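The Tillura works occupies two floors of a former textile building, and the visit covered only the lower one. Entry is through the goods door. Visitors sign in, leave bags in a locker and are issued overshoes. The route has 12 stops and takes up to 20 minutes per floor, excluding questions.

The first four stops concern stock and cutting. Sheet arrives flat from Bitar and is stored flat, with the batch label facing the aisle. Offcuts go back to the supplier on the same truck. The cutting room was closed for a filter change, so that part of the tour was given from the corridor.
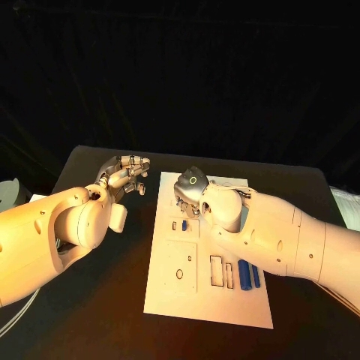
Jisa, 2 May 2020

Boards are looked at on a dark tabletop with black fabric hung behind it. The white rectangular board lies flat near the center of the table, long side running away from the viewer. Its cut-outs are shallow, and other areas are only outlined, including a small rectangular panel at the upper left. The layout resembles a shape-sorting or insertion board. Shallow recesses are a house preference - the Skiria line has used them from the start.

The remaining stops were packing and dispatch, in room 2101. Cartons are single-wall with a paper sleeve. The upper floor opens to visitors in July.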